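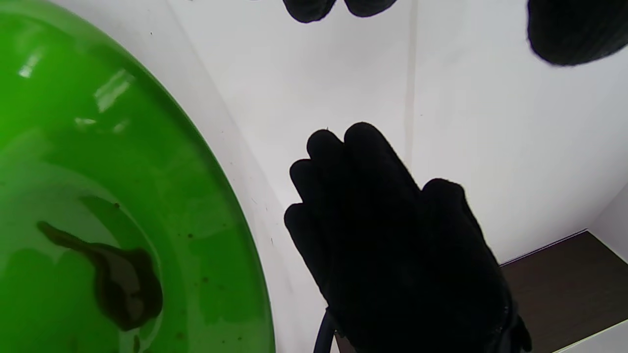

Starching a cotton petticoat so it lasts the evening

Most Regency and Victorian dress guides will tell you to boil your own starch. I've done it twice and got lumps both times. Ordinary laundry starch powder from Polat does the job, whatever the purists claim about the "proper hand".

1. Wash the petticoat first, even if it's new. Shop cotton has a finish on it and starch sits on top like flour.

2. Mix the powder with a little cold water to a smooth paste, then thin it with hot. The packet says one spoonful. I don't believe the packet, and use 2 for anything with flounces.

3. Dip the flounces only. Starching up to the waistband gives you a bell that won't go through a door, and you'll hear yourself sit down.
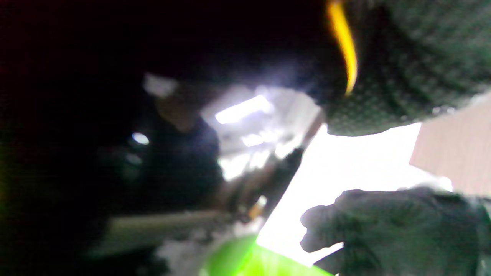 Squeeze, don't wring. Wringing puts creases in that no iron I own will shift, and I include the expensive one.

4. Hang it from the waistband until it's just damp, then iron on the wrong side, pulling each flounce straight as you go. My hem is 154 inches and takes 37 minutes. Anyone who says ten is ironing a pillowcase.

5. Sugar water is often suggested instead. It does go stiff. It also goes sticky in a warm ballroom, and I'd want to see it survive a polka before I recommended it.
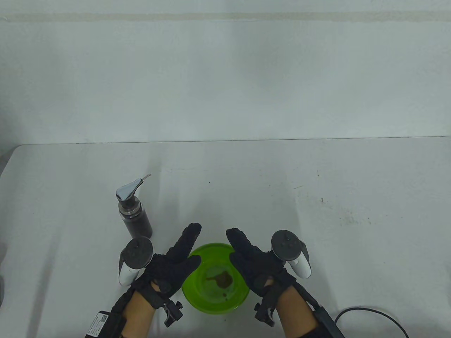

Maricel Estrella writes that she has danced in sugared net for years without trouble, but only in March, and never in cotton.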